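Search this site... Go Clear

About Lorlow

Hello, and thanks for clicking on the page that hardly anyone clicks on. I'm the person who set up Lorlow, and I still answer most of the emails, order the screws and make the tea. We're a small robotics outfit in Buldale, and we work on getting robots to pick things up in people's homes. Food, mostly. If you've ever watched a machine try to get hold of a pear you'll know there's plenty left to do!

I was going to write the usual sort of About page, with our story and a bit about our values, and I did get as far as a draft. Then we had our accident with the Clornano arm, and when I went back to the draft I couldn't stand a word of it. So most of this page is about the accident. People who come to us for work ask about it anyway (word gets round in Buldale), and I'd like you to have it from me.

What we do

Our main job is a project called Mercado. It's the business of unpacking shopping, sorting it, and putting it on plates and in bowls or wherever it lives in that particular house. We do a lot of it by hand first, with a hand-held gripper and a camera, because a person holding the gripper finds out very quickly what's awkward. Carrots roll. Leafy veg looks big and then there's nothing to get hold of. An apple on a shiny surface will skate away from you if you come in even slightly off centre, and I've said some rude things to apples.

After that we try the same jobs on the arm, which is the Clornano. It's our own design, it sits on a bench, and it has jaws not so different in shape from the hand-held ones. It's a good arm and I'm fond of it. It also shut on my hand in June, and held on.

What went wrong

We'd had a long day of picking tests. The arm had been dropping things all afternoon, nothing dramatic, just a slightly weak grip, and I'd put it down to the finger pads getting worn. I swapped the pads. It still dropped things. So I turned up the grip force in the settings, which was my first mistake, and I knew it was lazy while I was doing it.

Then the power went. Only for a moment, the lights blinked and came back, and the arm restarted by itself as it was built to do. I looked at the screen, the screen said READY, jaws open, and the jaws did look open. There was a bit of squashed plum stuck to one of the pads. I reached in to wipe it off.

When the arm starts up it's meant to find out where its jaws are by moving them very slowly until they touch, and then opening them again. On that restart it skipped the slow part. It had a saved position from before the power cut and it trusted it, and the saved position was wrong. It thought the jaws were wider open than they could possibly go, so it closed them to put that right, at the force I'd set ten minutes earlier in a bad temper. My fingers were in the way.

I pressed the stop button with my other hand, and it worked, in the sense that the arm stopped. It stopped with the jaws shut. We'd built it so that a stop would lock everything where it was, thinking of an arm holding a jar over somebody's foot. We hadn't thought hard enough about an arm holding a somebody. I ended up being let out with a spanner and a good deal of shouting, and I had two very fat purple fingers for weeks. Nothing broken. I was lucky, and I'm not going to pretend it was anything else.

What we found when we took it apart

We went through the logs that night and for a good while afterwards. The arm keeps a record each time it starts, and we had 82 starts to look through. In 3 of them it had skipped the slow check. The first two had happened with no one near it, so they went by without anyone noticing. They were sitting there in the log the whole time, in plain words, and I hadn't read them. That's the part that still bothers me more than the fingers do.

The weak grip turned out to be tied up with the same thing. If the arm is wrong about where its jaws are, it's wrong about how hard it's squeezing too. One of the pivot screws in the jaw had been working loose and letting the linkage shift a little with every pick, so the saved position drifted further and further from the truth. New pads were never going to cure it, and turning up the force just hid it and made it more dangerous.

So you've got a loose screw, a start-up that trusted old numbers, a stop button that locked instead of letting go, and me with my hand where it shouldn't have been. Take away any one and I'd have had an ordinary evening.

What we changed

The arm doesn't restart by itself now. After a power cut it sits there dead until somebody walks over, looks at it and turns a key. It's a nuisance and we all moan about it.

It can't skip the slow check. We took the saved position out altogether, so there isn't an old number for it to believe. Starting up takes longer and you can make a start on your sandwich while you wait.

There are now two ways of stopping. The big button still holds the arm still, but the jaws go slack, and yes, that means it'll drop what it's carrying. We've had a few bruised oranges and one bowl. There's also a release lever on the jaws themselves that needs no power and no tools, and everyone who works here has to show they can find it with their eyes shut, on either side, before they go near the bench.

We put a limit on the grip as well. It's set at 40 newtons in the hardware, whatever anyone types on the screen. We try to run it well below that.

And the screws! We mark every pivot screw with a dab of paint so you can see if it's moved, and they get looked over after every 50 picks. The hand-held grippers get the same treatment. They can't bite you in the same way, with a person working them, but a sloppy pivot gives you sloppy results, and I'd had quite enough of chasing the wrong fault.

We read the start-up log every morning as well, out loud, over the kettle. It's dull. I like it dull.

Things we still don't have right

Cables are one. In a workshop you can tape everything down and run it along the bench, but people's homes have phone chargers and lamp leads all over the place, and neither the arm nor a person with a gripper is thinking about them. The arm doesn't go into homes yet, and it won't until I'm happier about that.

Shiny, crinkly surfaces are another. The camera gets muddled by the light coming off the folds and now and then sees an edge that isn't there. By hand you just cope. The arm had a proper go at picking up a reflection last month, missed, and pressed down on the bench until the limit cut in. No harm done, and it was nice to see the limit do its job, but it shouldn't have got that far.

Working with us

If you'd like us to look at a picking job for you, or you've got a gripper that's behaving oddly and you want a second opinion, please do write. I'll want to know about the last time it went wrong, and I'll ask to see your logs. If you tell me it's never gone wrong I'll probably ask again. You're welcome to come to Buldale and try the Clornano yourself (we'll do the lever with you first). We can send you the full write-up of the accident too, with the screw photos, if you ask for it. It's almost 40 pages and fairly heavy going, but it's all in there, including my settings.

Last updated: Feb 22, 2020

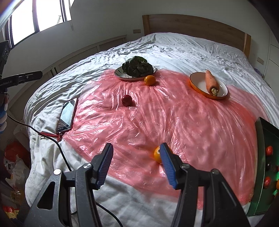

Page 3

Fruit and veg for Mercado, with one of the oranges between the blue pads of a hand-held gripper.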